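Notes from the kit budget

by Nyokabi Muli

Hello again, and thank you to everyone who wrote in after the last newsletter to ask where we'd got to with the equipment plan. There were more of you than I expected! I've pulled the replies together into one piece so I don't have to type the same email over and over.

The short version is that we have a draft budget, it went to Hadiza Iyamu for a first read, and she sent it back covered in comments. Fair enough, I'd put the two arms, the grippers and the base in as one fat line called "robot", and she wanted to know what she was paying for if one bit of it broke. So now it's split out, and I must say I understand it much better myself.

What we're planning for is cloth work in bedrooms. Picking up a piece of cloth from a bed, flattening it, folding it, putting it down somewhere sensible. Pravbridge runs 117 guest rooms across its two buildings, and the housekeeping team under Amparo Benítez handles a mountain of linen and loose bits every day. The plan is for one two-armed machine on a base, for one floor, and then we look at it again in November. Tumaini wanted to go straight to a pair. I talked him down (it took most of a lunch).

Now, the grippers. I had always assumed you chose the arm and the hand sort of came along with it, like a lid with a saucepan. Wrong! The hand is where most of our questions ended up. Long thin fingers are lovely for getting at a fold, but I want to know how often fingertips need changing and what a set costs before I sign for anything. The same goes for the screws and joints in the linkages, which somebody will have to check, and that somebody needs hours in the budget too.

Cloth on the bed, and the gripper close to:

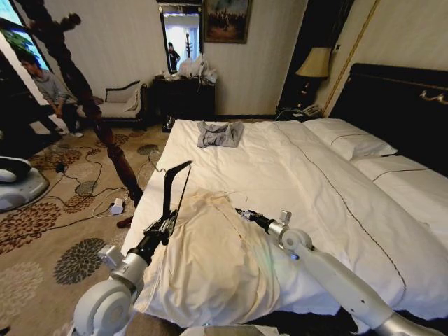
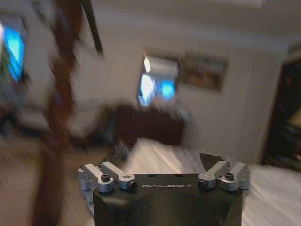
What's in the draft so far

The arms and base are one quote, and Vomon are holding it for us until the end of the next quarter. I asked for the grippers priced separately and they did that without any fuss, so thank you to them. Spare fingertips I've put down as 20 for the year. Pendo Bakilana thinks that's low, and as she's the one who'll be fitting them I'm inclined to bump it up.

Then there's everything I forgot the first time round. Cables! You need somewhere for them to run, and on a patterned carpet you really don't see a grey one until you've caught your foot on it. I've added covers and a longer lead, and a line for an electrician to look at the sockets on that floor. Power supplies too, with a spare of each. Delivery and the lift. (Please, if you ever buy anything heavy, measure your lift doors before you ring the supplier. I rang first.)

Training is 7 half-days, shared between Pendo and two of Amparo's people. I'd costed it as free, because Ondieki include it in their service package, but of course it isn't free if three of you are off the rota. Hadiza spotted that one. It's now in there as proper hours, with cover.

Rooms out of use

This was the line that caused the most muttering. While we're testing, we need a fully furnished bedroom, with a real bed and real bedding, and that means a room we can't let. I did wonder about a mock-up in the stores with a mattress on a pallet, but Amparo pointed out that the beds are high, the duvets are heavy and there are lamps and chairs and dressers to get round, and a pallet would tell us very little about any of that. So we've put in one room for the whole trial and a second as a fallback. If it has to be a big one, room 518 is the one Amparo can spare most easily.

Still to settle

Service cover, mostly. Ondieki's is the fuller package and Erurent's is cheaper but you send the part away and wait. I'm leaning towards Ondieki for the first year and would love to hear from anyone who's used either. I also haven't decided whether we buy or lease the base. Leasing looks nicer on this year's page and rather worse over the whole stretch, and I've gone back and forth on it so many times that Pendo has banned me from bringing it up at tea.

Comments on the draft to me or Hadiza by 2023-03-31, please, and do mark them on the shared copy so we don't end up with several versions flying about again.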